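Is a written rule for keeping the floor clear really needed when using hand-held grippers?

Posted by Plelard

We record washing machine tasks with hand-held grippers, and our new checklist from Birkis has 40 points. One says the floor must be clear for two paces round the appliance. Another says every marker cube must be checked before each take. Does anyone follow this sort of thing, or is it paper for the sake of paper? 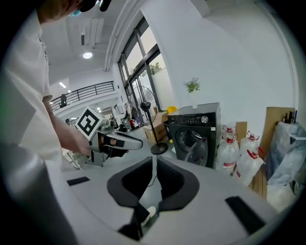
Gripper with its marker cube, washing machine behind.

Hatsue Nakajima

I'd bin half of it. Our list at Mevel grew to 150 lines and people ticked them all on a Sunday night without looking up. A rule that can't be checked by glancing at something is a wish. The cube one is fair: look for dirt, damage and loose fixings. "Ensure a safe environment" tells me nothing.

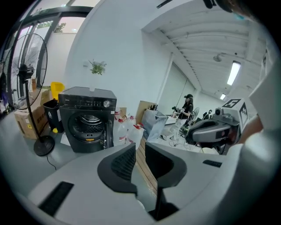
Floor rules are where I'd be strict, and I don't say that often. You walk about with your eyes on the jaws and both hands full. Two paces sounds like a number somebody liked the look of, so I'd name the things instead. A fan lead trailing over the concrete is a trip hazard whatever the distance, and an open machine door will find your shin. Write "leads against the wall, door shut between takes" and leave it there.

Ó Néill

we did 957 takes with no list at all and were fine. tape the cables down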